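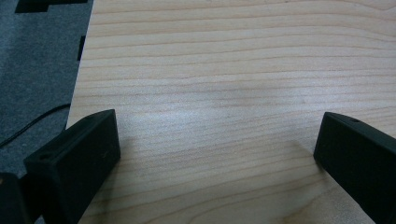 Noeline Pirihi says a robot that can't put away a fork has no business calling itself a robot, and she would like to see one try. She said it in front of 80 people at the Skumodside open day, with the robot sitting right there. The robot took it well. It was switched off.

Its name is Dunda, and it wants to learn a job you may have been avoiding since dinner.

Why is a fork hard?

For you, it isn't. You look at a fork, your hand goes out, and you have a fork. You can do this while arguing with your brother.

A robot has to work out a lot first. Where does the fork stop and the table start? Which end is the handle? How hard should it squeeze? If it squeezes too gently, the fork drops. If it squeezes too hard in the wrong spot, the fork spins around and points at somebody.

A dish rack makes things worse. It's full of thin wires with gaps between them, and handles stick out every which way. You see a rack. A robot sees a very small forest.

Who teaches the robot?

People do, and they do it by showing. The trick is that they can't use their fingers. Dunda doesn't have fingers like yours, so if you show it how your hand works, you've taught it something it can't copy. The teacher has to borrow a robot's kind of hand instead, called a gripper, and do the chore with that.

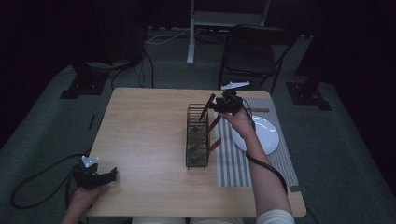 A gripper in each hand, and a utensil on the move.

A gripper opens and closes like a beak. That's about all it does. Picking up a spoon with one feels a bit like eating peas with salad tongs, and visitors at Skumodside who tried it got quiet very quickly. One boy got his spoon all the way to the plate and bowed. Then he dropped it.

What does the robot get out of it?

While the teacher works, a computer saves how the grippers move and what the cameras see. One turn isn't enough. Dunda's first lesson was made of almost 200 turns with the same few utensils – that's a lot of washing up for things that were never dirty.

Afterward, a program called Mornamine goes through all those turns and looks for what they have in common. Reach, close, lift, carry, let go. It never gets bored, which gives it an unfair advantage over the rest of us.

Bits of a turn can look very dull. Open gripper, bare table, nothing between the tips. The computer needs those bits too. Knowing that you're holding nothing is a real skill, and Dunda once spent a whole morning carefully delivering air. 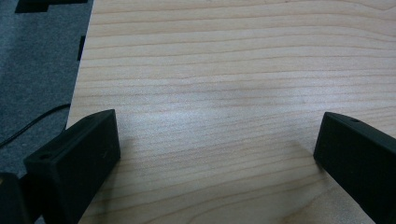

So can it put away a fork?

Sometimes! In the afternoon demonstration Dunda got 62 out of 100. The other 38 went on the floor, on the table, or in one case into Mr. Sutcliffe's hat.

Noeline Pirihi watched the whole thing with her arms folded. She said 62 was better than her grandchildren, and asked whether it did pans.

Try it at home

Get some kitchen tongs, a wooden spoon and a mug. Ask a grown-up first if the mug is a nice one. Using only the tongs, put the spoon in the mug, handle up. Now do it ten times in a row, exactly the same way.

When you get tired of it, the spoon still has to go back in the drawer. You can use your hands for that part.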